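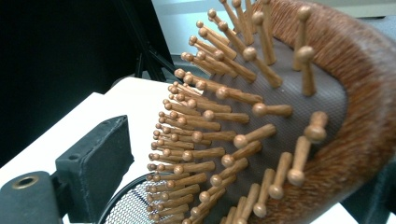 Zollby Community College has opened registration for its second Household Handling Challenge, a student robotics contest built around the things people pick up at home every day. Student teams record their own training examples with a hand-held gripper, use them to teach a robot arm, and then run the arm in front of judges. The task list covers grooming items and kitchen tools, and the first of the practice objects is a paddle hairbrush with wooden pins set in a cushioned pad. Each pin ends in a small round ball, and the rows stand close together, so a gripper finger brought in from the side has very little space to work with before it meets them.

The challenge is run by the college's automation club together with the second-year class in applied robotics. It is open to teams of two to five students from high schools and two-year colleges in the region. No earlier contest experience is required. Teams that do not have a robot arm may use one of the arms in the Treloar Building lab during evening hours.

Last year's contest drew 79 students. Organizers expect a larger field this time and have added a second judging table and a longer practice period.

How the contest works

Work begins in September with a six-week recording period. Each team receives one hand-held gripper, a set of printed finger parts and a box of practice objects. Students move the objects by hand with the gripper while its camera records, and they sort and label the results themselves. A team may submit up to 800 recordings. The cap is new this year and was set after several teams reported that they had run out of time to check what they had collected.

Training follows on shared computers at the college. Every team is given the same amount of computer time, and teams may divide it between runs as they choose. Finger parts may be redesigned and printed again at any point before the final check-in, as long as they fit the standard mount.

On contest day, each robot attempts four tasks:

Pick up a hairbrush from a tabletop and place it in an open drawer.
Turn a hairbrush from pins up to pins down without dropping it.
Move a kitchen tool from a rack to a marked square on the table.
Clear three mixed items into a bin. The items are not announced until that morning.

Each task is attempted five times. Judges score completed attempts first and speed second. Points are taken off for dropped items and for any contact that leaves a mark on the object or the table. An attempt stops if a team member touches the arm.

The hairbrush tasks replace last year's sponge and cup tasks, which most teams finished with full marks. Students on the club's test team tried several replacements over the spring and settled on the brush because it could be gripped in more than one way and gave different results each time. Some test runs took hold by the handle, others across the body of the brush — both are allowed under the rules.

Classroom use

Students in the applied robotics class will use the challenge as their fall project and receive a grade for their written log, whatever their robot's final score. The log covers how recordings were made, which ones were thrown out, and what was changed between training runs. Last year's class collected 3912 recordings in all, and that set is available to registered teams for practice. It may not be used in the final entry.

High school teachers who bring a team can request a short lesson packet. It includes a safety sheet, a sample log and two one-hour activities that need only the hand-held gripper and a table.

Sponsors and awards

Brilano, a local maker of small machine parts, is supplying the gripper mounts and threaded inserts for all team kits. Zuver Tool & Supply is covering the cost of printing material. The first-place team will receive $600 toward equipment for its school or club. Smaller awards will go to the best written log and the best finger design.

Registration and visitor information

Registration is free and can be completed through the automation club's page on the college website. Teams should list a faculty or adult contact and say whether they will need time on a college robot arm. Kits are handed out at the Treloar Building front desk, and replacement finger parts can be picked up there during lab hours.

An information session for new teams will be held on a Tuesday evening at 6:30 p.m. in the Treloar Building lab. Club members will bring the gripper kits and go over the scoring sheet. The contest itself is open to the public, and seating is first come, first served.

About the Zollby automation club

The automation club at Zollby Community College is a student group that meets weekly during the school year. Members build and program small robots, help with lab open hours and visit area schools. Membership is open to any enrolled student.

Media contact: College Communications Office, Zollby Community College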